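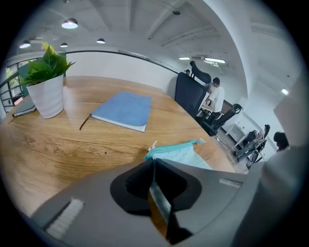
Section 6. Placement, Pre-Session Check and Jaw Care (Verar hand-held gripper)

The Verar hand-held gripper records from a camera mounted on the tool and looking out over the jaws. Its view is very wide, and the quality of a session depends on how the tool is held in relation to the work surface before recording begins. In a correct starting view the housing fills the lower part of the picture, the black jaw assembly is at the center, and the first object to be handled is directly above the jaws, as with the turquoise zippered pouch at the edge of the round wooden table. The table edge will look bowed. The bow comes from the lens and is not a fault. Do not try to correct it by tilting the tool.

This section covers placement of the work surface, the view check, the jaw check and routine cleaning. Charging and pairing are covered in Section 5. Faults that cannot be cleared with the steps below are listed in Section 9.

6.1 Before you start

You will need:
The gripper, fully charged
The Flostura base station, powered on
A dry lint-free cloth
The 2 mm hex key supplied with the tool
One soft test object and one rigid test object

A zippered pouch or similar soft case is suitable as the soft test object. A closed notebook with a cloth-like cover is suitable as the rigid test object. Do not use glass, liquids or open blades for the check.

CAUTION: Keep fingers clear of the jaws whenever the status light is green. The jaws close under spring load when the trigger is released.

6.2 Placing the work surface

1. Choose a table that does not rock. Round and rectangular tables are both acceptable.

2. Clear enough of the table to complete the task. Items that are not part of the task, such as a planter or a second notebook, may stay if they are on the far side and outside the reach of the tool.

3. Put the soft test object near the edge of the table closest to the operator. If it has a zipper, close it fully and turn the pull to one side. A pull caught between the jaws can mark the rubber.

4. Put the rigid test object near the center of the table. If it has a ribbon bookmark, leave the ribbon lying flat and away from the side you will grip.

5. Check the ceiling. Pendant lamps and linear fixtures may be in view, but no lamp should shine straight into the lens at the starting position. If one does, move to another side of the table.

Note: In a shared office, people at nearby desks will normally be inside the field of view. Tell them before you record, and follow the privacy rules of your site.

6.3 View check

1. Hold the tool at the starting position with the trigger released.

2. Open the Tautahi viewer on the base station and select Live.

3. Confirm that the jaw assembly is centered from left to right. If it is off center, loosen the two camera bracket screws by a quarter turn, shift the bracket and tighten again.

4. Confirm that the whole of the soft test object can be seen above the jaws. If the jaws hide part of it, raise the tool slightly.

5. Confirm that the far side of the table can be seen. If it is lost in glare, lower the exposure by one step and wait for the picture to settle.

6. Press Save View. The viewer stores the position as the reference for the session.

If the viewer shows code 929, the reference was not saved. Select Live again and repeat from step 3. If the code comes back, restart the base station.

CAUTION: Do not tighten the bracket screws past the stop. The threads are cut directly into the housing and cannot be replaced separately.

6.4 Jaw check

1. Squeeze the trigger fully and release it. The movement should be smooth in both directions, with no click.

2. Read the open width in the viewer. The correct value is 40 mm. A value of 38 mm or less means that dirt has built up at the hinge or the jaw is seated wrong. Clean the jaws as in 6.5 and read the value again.

3. Grip the soft test object by its body, away from the zipper. Lift it a hand's width above the table and hold for five seconds.

4. Set it down and release. The object should drop free of the rubber without pulling.

5. Repeat steps 3 and 4 with the rigid test object, gripping it along one edge.

If the soft object slips but the rigid one holds, the rubber is probably dusty. If both slip, check the spring setting in the Tautahi viewer under Tool, Force.

6.5 Cleaning the jaws

Clean at the start of each week of use, and after any session with flour, paper dust or fabric lint.

1. Switch the tool off and wait for the status light to go out.

2. Wipe the outer faces of the rubber with the dry cloth.

3. Squeeze the trigger to open the jaws and wipe the inner faces. Keep the trigger held until the cloth is clear.

4. Wipe the camera window last, using a clean part of the cloth.

Do not use alcohol on the rubber. It hardens the surface and shortens the life of the part.

6.6 Replacing the jaw rubber

Replace the rubber when it is cracked, shiny over most of the gripping face, or no longer passes 6.4 after cleaning. Order Drusetti part 2763. The part is supplied as a matched pair, and both sides must be changed together.

1. Switch the tool off.

2. Remove the retaining screw on each side with the hex key.

3. Slide the old rubber straight out. Do not twist it.

4. Push the new rubber in until it sits flush, then refit the screws.

5. Carry out the view check and the jaw check again before the next session.

Record the change in the tool log, with the serial number of the gripper.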